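Tautahi blue storage bin: small review from a house full of toy animals

I've had this bin for a few months now and I like it so much I've bought a second. We keep farm and zoo animals in it (the two sets got mixed up back in January and have stayed that way), and it goes from shelf to table and back every single day.

It's a plain rectangle with gently sloped walls and a raised lip round the top, so there's always something to get your fingers under. And the colour is lovely, a proper bright blue!
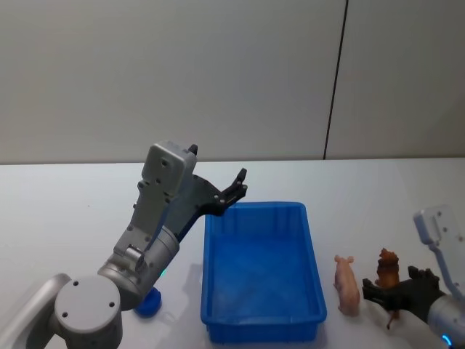 Does the lip dig into your hands once it's full, though? Cledard ones were murder for that, and I gave mine away.

Not for me, no, but I only carry animals in it. I wouldn't try it with books or tins.

What I really wanted was a flat floor, and it has one. Our old Pamuvora tub had a hump in the middle and everything slid to the sides, very annoying when you're hunting for one particular sheep. In the Tautahi you look in and there they are.

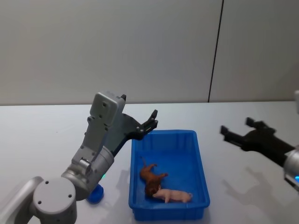 Lion and pig in the blue bin, plenty of floor left over

It also wipes clean in seconds, even after the glitter glue. I paid 15 pounds for mine, delivery included, and would happily pay it again.
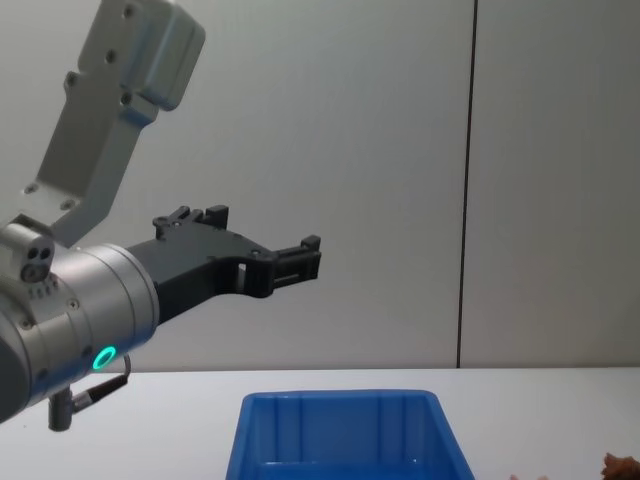

My one grumble is that there's no lid in the box. You can order one separately, but it was out of stock both times I looked, so for now a tea towel goes over the top when we put it away. If you've small children and a lot of small animals, do get one. Get two if you've got the shelf space!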